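The arm that learned to pick up the soft stuff

Anyone can build a robot arm that lifts a wooden block. Give it something floppy, though, and the fun really starts – cloth sags, slides and folds in on itself, and never lies the same way twice. That is the problem that has taken over one bench at Castellanos, a shared workshop where members normally turn up to mend bicycles and cut plywood.

The arm is called Guka. It has been coming together since March, mostly in the evenings, and it has already been through 2 complete rewiring jobs and more cable ties than anyone would care to admit to.
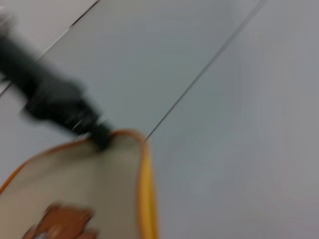 Wyn Harries

Soft things with a firm edge are a lovely place to start. The black gripper comes down on the top of a beige fabric piece with orange and yellow trim, and the trim is what makes the job possible. A bound edge stands up a little, keeps its shape and gives the fingers something to close on. Plain cloth in the middle of a panel just dimples and slips away.

I had assumed the clever part would be the software, and some of it is. But a whole fortnight went on the fingertips! We tried bare plastic, then bathroom sealant, then strips cut from an old inner tube (still the best, and free). The motor that closes them came out of a dead Clanov printer, and it is stronger than it needs to be, so we run it at 70 per cent and let the rubber do the rest.

The small camera sits at the wrist, so it travels with the gripper. It's a brilliant view for lining up on an edge and a terrible one while the arm is swinging, when everything smears into streaks. Our fix was to slow the last 5 centimetres of each approach right down – dull to watch, but much kinder to the code trying to find the trim.

Next on the list is a better wrist joint. The Serik bearing we fitted first has a bit of play in it, and you can feel it if you waggle the gripper by hand. A replacement is sitting in the parts drawer, waiting for a free evening and a hex key that fits.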